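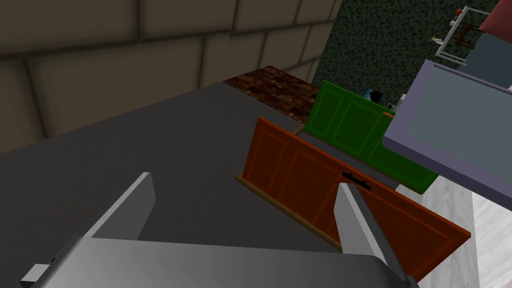

Our kitchen is getting a robot and I've been moved to watching the practice runs. Has anyone else had their job change like this?

5 min read

prepshift33

Hello all, long post, sorry. I've worked in the prep kitchen at Mastard for years (staff lunches and events, mostly) and there are 33 of us across the shifts. In June we're getting a two-armed robot from a firm called Vanis, and before it arrives it's being taught in a computer version of a home-style kitchen and dining room. The program is called Flesitus. Two of us from the kitchen were asked to go upstairs and look through the runs, because the software people wanted someone who knows what a chopping board is for!

So now I sit at a desk for half my week, and I score things. Did it go for the right object, was the blade anywhere silly, would I be happy standing next to it. I get a queue of 200 clips at a time and I'm a slow reader of clips, it has to be said. Some are from a wide view over the shoulders of the robot and some are from down at the gripper, and those ones make me feel a bit seasick.
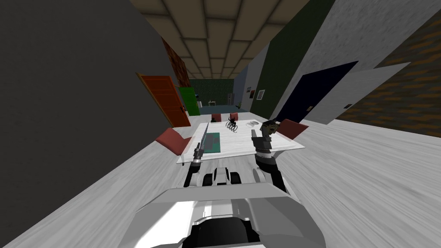 Wide view, with the knife in the left gripper and the green board on the table.

I flagged that one because of the knife. The blade is pointing up and away over the table, and there are four chairs round it. In our kitchen you carry a knife point down by your side, and you learn that on your first morning or you get shouted at. The lad who builds the scenes said there's no person in it so it didn't lose any marks. I said well, there will be people in ours. He did write it down, to be fair to him.

What I want to know is this. My pay is the same for now but my job title is still kitchen assistant, and half of what I do isn't that any more. My hands are better and my back is much better. But I miss the noise, and the others have started saying "ask upstairs" when they mean me, and I don't love it. Also my supervisor can't tell me what happens to the prep hours once the thing is working. Has anyone been through this? Should I be asking for something in writing? And does anyone know how you're meant to judge the gripper clips, because half the time I can't tell what I'm looking at.

boxes_and_belts

Yes to getting it in writing, and do it now while they need you. I was in a warehouse when the sorting arms came in and I was the one picked to help set them up. I thought it was a compliment, and it was, but I never asked what I was called or what band I was on. When the hours got shared out again I was down as a picker with low pick numbers. Of course they were low, I'd been at a desk!

What I'd ask for:

A line saying the checking is part of your job, with the hours written down.
Who does your prep while you're upstairs.
Whether you get first go at any new role, like looking after the robot on the floor.
What happens if you want to go back downstairs.

Send it by email even if you've already talked about it over a cuppa. If you've got a union rep, copy them in. Mine was brilliant once I bothered to ring.

As for the ribbing, go down and have your break with them. I stopped doing that and I wish I hadn't. Bring them a clip or two if you're allowed. My lot came round a fair bit when they saw that I was arguing their side in the meetings.

greenfingers_al

They'll get rid of the lot of you, mate. Seen it at the bottling place. Take the desk job and keep your head down.

upside_down_teacup

I can help with the gripper clips, I think. I used to work on the serving line at Mägi and for the last 6 months I've done the same sort of scoring, though with a different program.

The thing that got me past the seasick bit was to stop trying to work out which way is up. Everything's on a slant and your brain keeps trying to straighten it. Start with the two fingers, then ask what's between them, then look for the handle or the edge it might be after. Leave the rest of the room till last, if you look at it at all.
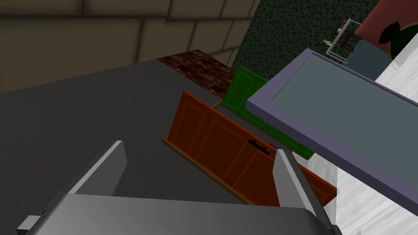 Gripper view, fingers apart, the small black handle on the orange panel close to the right one.

With something like this I'd put "fingers open, near a handle" and move on. I wouldn't mark it as a good grab or a bad grab from one picture. If there's a moving clip, play it at half speed and look for whether the fingers close on the handle or on the panel. If you can't see, say you can't see. I marked 268 of them in my first batch and was far too kind, I gave it the benefit of the doubt every time as if it was a new starter. They made me do a load again.

And do keep banging on about the knife. Ours had no box for "I wouldn't stand there", so I typed it in the comments until they gave me one. People on the line know where elbows go and who comes round the corner with a hot tray – it isn't in anybody's scene unless one of us asks for it.

On the job side, I'm mixed. I like the quiet and I've learnt a lot, and my knees are grateful. We didn't lose anyone but two people who left weren't replaced, and the ones still on the line do more lifting and carrying between stations, with less of the standing about having a natter while you peel. That was a bit of the job they liked. I'd raise it early, before the rotas are drawn up, and ask for the desk hours to be shared out so more of you get a turn. We take it in turns now and the "upstairs" jokes mostly dried up.

prepshift33

Thank you both, this is so useful! I've got the email half written and I've put in the bit about going back downstairs. Never thought of taking turns, but there's one person on earlies who'd be far better at it than me. I'll try fingers first on the next queue and see if I can get through it without needing a lie down.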